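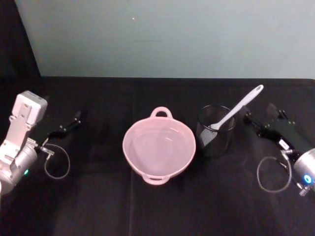 Reading time: 2 minutes

Ticket 464
Subject: Marks on black tabletop; storage of small kitchen items
Opened by: Hui-mei Lam
Assigned to: Dorian Chauvin, Gronthorpe Facilities Desk
Status: Closed

Reported issue
The requester states that the black tabletop in the Gronthorpe demonstration kitchen shows dull rings after items have been left standing on it. Items in regular use at this table include the pink two-handled bowl and the black mesh cup in which the white spatula is kept. The requester asks whether the surface is damaged and whether these items may remain on the table between sessions.

Initial response (D. Chauvin)
The requester was asked to confirm which cleaning product is in use and whether the rings can be felt with a fingertip. Pending a reply, the items were to be moved to the side shelf.

Reply from requester
The rings cannot be felt. The table is wiped with Zelden surface spray at the close of each session. The spray is applied directly to the table and is not rinsed off. The mesh cup is usually put back while the surface is still damp.

Inspection, 3 p.m.
Shinji Kikuchi attended on behalf of the desk. Several rings matched the base of the mesh cup and one matched the base of the bowl. All were cleared with warm water and a soft cloth. No scratches or heat marks were found. The bowl and the spatula were checked at the same time and neither requires replacement.

Finding
The marks are cleaner residue that dried beneath the items. The tabletop is not damaged. The request for a quotation from Ostrowski for resurfacing has been withdrawn.

Instructions to users of the table
Remove all items before cleaning. Apply the spray to the cloth and wipe the full surface. Wipe again with a cloth dampened with plain water, and dry. Leave the table clear for up to 30 minutes before replacing the bowl and cup. Do not use scouring pads.

The spatula must be dried before it is returned to the cup.

Follow-up
Faustine Gaillard reported in June that two new rings had appeared near the wall side of the table. The rinse step had been omitted. The printed instructions were reissued and the rings were removed by the same method.

Ticket closed by D. Chauvin with the agreement of the requester. Any recurrence should be reported under a new ticket quoting number 464.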